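Claltov Hand Tool, Two-Finger
Teaching gripper for recording tasks by hand

The Claltov is a hand-held gripper for showing a robot a job without moving the robot. You hold the tool, do the task at the bench, and the camera on it records the fingers and whatever is between them. The same fingers bolt onto the Pledham wrist, so the recorded view and the robot's view match closely.

Squeeze the trigger to close the fingers and let go to open them. Finger opening is logged along with the video. Most people get usable recordings on their first day. For a simple pick and place we suggest 50 demonstrations before the first training run, and more if the parts vary in size or the lighting changes during the shift.
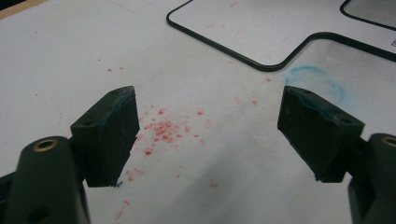 Bench work is rarely clean, and small debris should be left in some of your recordings if the robot will meet it later. Wipe the camera window between sessions. Marks on the finger pads do no harm to the recording, but a pad with a damaged tip should be swapped before you record fine pinching work. Each pad comes off with a small hex key.

If you would rather drive the arm directly, the Claltov also works as a remote control. Plug it into the Lehner base box and switch to Follow. The arm copies your hand at full or half speed. Hold the tool still for 2 seconds to pause.

In the box: hand tool, base cable, hex key, one spare pair of pads. The base box is sold separately.

Replacement pads are $79 a pair. Pads are rated for 3,000 closes at full grip. Orders placed now ship in May.

For fit questions on older wrists, write to Magnus Guthrie in product support and include the wrist serial number.

Last updated: Sat 21 February

Contact | © Clellari | Back to top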